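Support > Picking cells > Grippers and suction > Ticket 142

Combined finger/suction gripper: suction side loses objects, finger side smug about it
Status: open, again

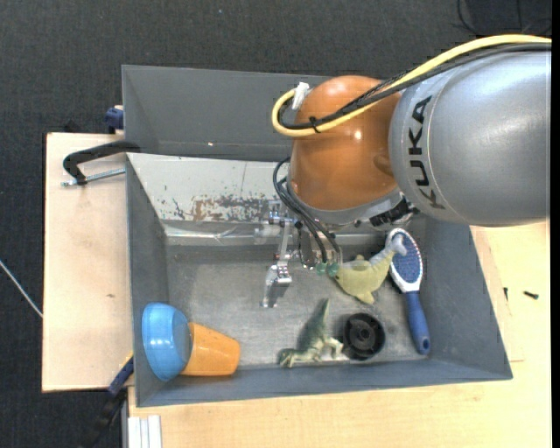

Setup is the same as in my last entry. KUKA arm, two bins, one mixed set of toys and household stuff, and the Skostden combined head with the metal finger and the two small green cups. We are comparing it against the plain Jornico two-finger unit before anybody at Skutport signs for more of either. Each gripper gets 60 picks with the same objects, which are tipped back in by hand between rounds.

Symptom: the controller reports "vacuum OK", the arm lifts, and the object stays behind. The controller then reports a successful place. I admire the confidence.

What I tried, in order:

Swapped both cups for new ones out of the bag. No change. The old ones were fine and are now in a drawer marked "probably fine."

Reseated the hoses at the head. One had a kink where it comes off the wrist, so I rerouted it with a wider bend. Failures went from regular to slightly less regular.

Raised the vacuum threshold. Now it refused to pick anything, including things it had been picking all morning. Put it back.

Checked the tool offset. It was off by 3 mm in Z, left over from the Jornico. This one is on me. Fixed it, reran the full round, and missed picks dropped to 6. Every one of them was the hairbrush or the toy dinosaur.

So I now have two problems where I used to have one big one.

The hairbrush: the planner loves the bristle pad. It's large, oval and more or less flat if you are a depth camera. It is also full of bristles, and a cup will not seal on bristles. Using the finger on the handle works every time I force it. Left alone, the planner has not chosen the handle once.

The dinosaur: no flat spot bigger than a cup, and it rolls when touched. The Jornico picks it up with no drama, which I have written down in the comparison sheet in very small letters.

Reply from Gajdoš support, 4:10 p.m.: asked whether the firmware is current (yes), whether the bin is secured (yes, clamped, it would take the table with it), and whether I had tried turning the pump off and on. I had not. I then did. It made a nicer noise for a while.

Second reply, 5:25 p.m.: more useful. There is a setting called seal hold time, and it ships at zero. At zero the controller checks the vacuum once, at contact, and never looks again, so a cup that leaks on the way up still counts as a pick. That explains the false successes. Set it to around half a second and the log now admits to its failures, in red.

Still open:
- grasp choice on the hairbrush, need a way to mask the bristle pad
- dinosaur, may just be listed as finger only
- the place report still says success if the object falls after the hold time runs out

Leaving the Skostden mounted overnight. Please don't change the tool offset without writing it here. That includes me.

Questions about this ticket? Contact the Skutport cell desk | © Skutport | Back to top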